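Thread: Seasonal valve exercise, how often and how far

Posted by Hüsnü Tuncer, Sunday, June 27, 2021

I look after the heating and domestic water in a 34-unit building. Two risers, gate valves at the base of each, ball valves at the branches on every floor. Last December a fitting on the east riser let go and the base valve would not close. It turned a little and then the stem spun free. We ended up shutting the street side, which took the whole building down for most of a day.

The gate valve has been replaced with a full port ball valve. I am now writing a maintenance sheet so the remaining valves get operated on a schedule. The old sheet says "exercise annually" and nothing else. My draft says twice a year, full travel on everything, log the result. Before I print it I would like comments on interval, travel, and what to do with a valve that resists.

Age of the piping is mixed. The west riser is original galvanized. The east riser was redone in copper by Drevgate, at the time the boiler went in.

---

skollow_plumb wrote:

Twice a year is fine for ball valves. They need it more than people think, particularly with hard water. Scale builds on the exposed part of the ball and then cuts the seat the first time you turn it after a long wait. Short intervals keep the scale thin.

For the old gates on galvanized I would not do full travel. Rust and scale collect in the bottom groove where the wedge seats. If you drive the wedge down hard you pack that material, and you load a stem that may already be dezincified. Go down until you feel it, back off a turn, go down again. The moving water under the wedge flushes the groove. Then open fully and come back a quarter turn so the next person can tell it is open and free.

---

ret_steamfitter wrote:

Disagree with the partial travel. A valve that has only ever been moved halfway has been tested halfway. The question in an emergency is whether it shuts off, and the only way to know is to shut it off and open a drain downstream.

If the stem breaks during a scheduled test, you have a replacement crew available and notice posted on the doors. If it breaks at night with water coming through a ceiling, you have neither. I would take the break on a weekday morning every time.

---

skollow_plumb wrote:

I don't object to shutting it. I object to shutting it in one go. The up and down method ends in the closed position too, it takes several passes to get there. My post was unclear on that.

---

Hüsnü Tuncer wrote:

That is useful. I will write it as: close in stages, backing off one turn whenever resistance rises, until closed or until it won't go further with hand force. Then check at the downstream drain.

What is the limit on force? The draft says "hand tight, no wrench." A couple of the wheels are four inches across and set close to a wall, and I can't get two hands on them.

---

vshukla wrote:

Vivek Shukla here, I do inspections for property managers. No wrench on a handwheel is a good rule for the sheet because the sheet will be used by people other than you. A person with experience can put a small wheel wrench on and feel what the stem is doing. A person without it will shear the stem and report that the valve closed.

On packing nuts: add a line. Old graphite packing dries out, and a stem that has not moved in years will very often weep after the first operation. Tighten the nut an eighth of a turn at a time with the valve fully open. If it still weeps after a half turn total, it needs repacking. Do not keep going, as you will lock the stem and it will be recorded as a seized valve at the next round.

Also label them. In most buildings I visit the valves are either unlabeled or carry a paper tag that has gone to pulp. Stamped brass tags on a chain last longest. Where the budget does not allow that, plastic tags and a paint marker, written large, with the number matching a drawing kept at the panel.
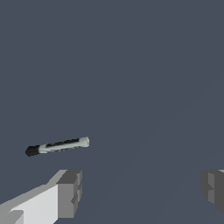
What should be written on the tag itself?

The valve number, the service (cold, hot, hot return, heating supply, heating return), what it isolates, and the normal position. Keep dates and test results off the tag and put them in the log, otherwise the tag fills up and somebody replaces it with a new one that has the wrong number.

---

ret_steamfitter wrote:

Normal position matters more than the rest. I have found bypass valves standing open for years. The building heats, so the complaint never comes, and the fuel bill absorbs it.

One addition for heating. Balancing valves are not isolation valves. If this sheet gets handed to a helper and it says to close and open everything, he will close and open the balancing valves and your top floor will be cold until someone sets them again. Either exclude them by number or record the setting before touching them.

---

Hüsnü Tuncer wrote:

Good catch, there are six of them on the return side and my draft would have included them. They will be listed separately with the present setting, marked "do not operate."

---

gresia_annex wrote:

I'm going to argue against the twice-a-year interval. We ran that schedule in our building for several years. Each round disturbed enough rust in the galvanized to plug aerators and shower cartridges on the upper floors, and we got calls for a week afterward. We went to once a year for the galvanized side and have had no trouble closing anything.

More operation also means more wear on the packing. Every valve on our old riser that leaks at the stem started leaking after we began exercising it.

---

skollow_plumb wrote:

The packing was already bad. You found it by moving the stem.

On the debris, that is a flushing problem. Isolate one riser, open the drain at the base after reopening the valve, and let it run until it clears before any branch is opened. Pull the aerators on the top floor first. If the branches stay open while the riser is being worked, the loose material goes straight to the fixtures.

---

gresia_annex wrote:

We flushed. Our base drain is a half inch boiler drain on a two inch riser. It does not produce enough velocity to lift anything heavy. The fines come out and the rest stays where it is until someone draws a bath. If the original poster has the same arrangement he will get the same result.

---

vshukla wrote:

Both of those are possible in the same building. Drain size should be checked before the interval is decided. If the west riser has a small drain, I would support once a year there until it can be replaced with something larger, and twice a year for the copper.

I don't agree on the packing. A stem that weeps when moved is a stem that was going to weep during the emergency.

---

Hüsnü Tuncer wrote:

Checked this afternoon. West riser has a half inch drain, as gresia_annex guessed. East has three quarter, with a full port ball valve ahead of it.

Revised sheet:

East riser and all branch ball valves, twice a year, full travel, two cycles.

West riser gate valves, once a year, staged closing as described, shutoff confirmed at the drain. Branches closed beforehand. Top floor aerators off before the water goes back on.

Handwheels by hand only. A valve that will not close is logged as failed and left open.

Packing adjusted with the valve open, half turn maximum.

Balancing valves excluded.

Log columns: number, date, turns to close, shutoff confirmed, weep at stem, initials.

The turns column was suggested by the supply counter at Upadhyay. If the count drops from one year to the next, something is building up under the wedge.

---

ret_steamfitter wrote:

Turns to close is worth having. Write the expected number next to the blank so whoever does it notices a difference while still standing at the valve.

I would still do the west riser twice. You have already had one failure and those gates are the same age as the one that spun. If the money is there, replace them and stop discussing it.

---

Hüsnü Tuncer wrote:

The money is there for one of them this year. It will be the west base valve, and the drain goes to full size at the same time. Then the interval can be changed to match the east side. Expected turns will be added after the first round, as I have no figures for them now.

---

3 reader comments

pmb_44: We have the same setup and our log only says "OK" for every valve back to the day the building opened. Copying the turns column.

lowerlevel: What about the valve on the street side? Ours belongs to the water company and we are told not to touch it.

vshukla: Ask them to operate it with you present and write down the date. Most will if you call ahead. It needs to be on your drawing even if it is not on your sheet.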